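Subject: Re: [firkthorpe-kitchen] cloths, jars, and a question about the counter

On Sunday Ngan-ling Shek wrote:
> Before I order anything for October, does anyone still want
> the paper towels? We got through 156 rolls last year and I
> would love to spend that money on tea. Also, can the jars
> stay out, or should they go back up in the cupboard?
> Ngan-ling

Dear Ngan-ling and everybody,

Thank you for asking, and forgive me for going on a bit, I've had my coffee and the house is quiet! I say no more paper towels. We have plenty of cloths now (Jui-lin brought a whole bagful from her mother's), and a cloth folded in four does a better job on butcher block than paper ever did. The yellow ones are my favorites because I can spot them from the door, and they go through the wash with everything else.

As for the jars, please, please let them stay out. I love those little gingham lids, and against the white wall they cheer up the whole back of the counter. The candlesticks can stay beside them as far as I'm concerned, though Hok-lam would like them moved to the table for the supper and I won't fight him over it.

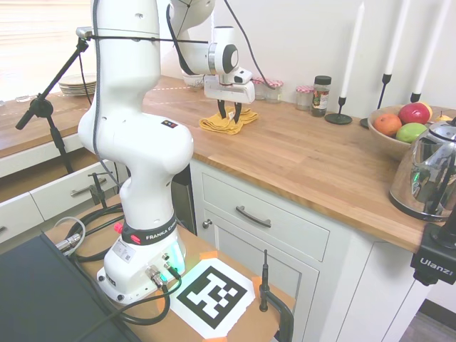

The counter by the window, with the yellow cloth, the jars and the fruit bowl

My one request is about the fruit. Could whoever shops this month pick up more pears? They always go first, and then we're left looking at apples until the next trip. I'm happy to pay for them myself if the tea has eaten up the budget, and I can carry a bag over when I come to oil the countertop.

Oh, and Lok-yiu, your pie dish is still at my place. It's clean, and I'll bring it along too.

Warmly,
Yao-tsung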